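Subject: Re: [otgate-cooks] Lentil soup for a crowd, and the onion question

Hello all,

I've been meaning to answer this since breakfast, and now it's past four and there's a pot on the stove reminding me, so let me get it down while I'm standing near the kitchen!

Someone wrote from the Plernier end of the list:

> I made the red lentil soup from the Hunora booklet for our
> supper in March and it came out thick as paste by the time
> we sat down. I used 700 grams of lentils and 2,000 ml of
> water, same as printed. Also, do you all really fry the
> onions for as long as it says? Mine were nearly black.

First of all, please don't feel bad, that booklet has led plenty of us astray (me included, twice). 2,000 ml is fine for getting the lentils soft, but red lentils keep on drinking after you turn the heat off. I keep another 1,000 ml of hot stock on the back burner and stir it in a ladle at a time until the soup falls off the spoon the way I like it. If it has to sit before supper, hold some of that stock back for the last minute. 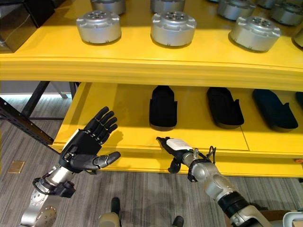 Yellow shelf, upper and lower tiers

Now, the onions. I do cook them a good long while, but on a low flame, with more oil than you'd think decent and a pinch of salt right at the start. I suspect the booklet was written for somebody's very weak stove. On mine, 15 minutes gets them soft and golden, and then I put in the cumin and a spoonful of tomato paste and let that go until it smells toasty. If yours are turning black, pull the pan off the heat, add a splash of water, scrape the bottom and carry on — you can rescue them unless they taste bitter, and then I'm afraid it's fresh onions. 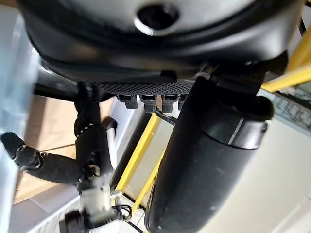 The other thing I'd change is the lemon. The booklet has you boil it in with everything else, and to my taste it goes flat and a bit sour. I squeeze mine in at the very end, and put extra wedges on the table for the people who want their eyebrows raised. A little dried mint warmed in butter and dribbled over the top is lovely too, if you have it.

Does anyone still have the Zacharias version, the one with the carrots and a handful of rice? I had it on a card and the card has gone wherever cards go. I'd dearly like to make it again before the weather turns.

Warmly, from a steamy kitchen in Otgate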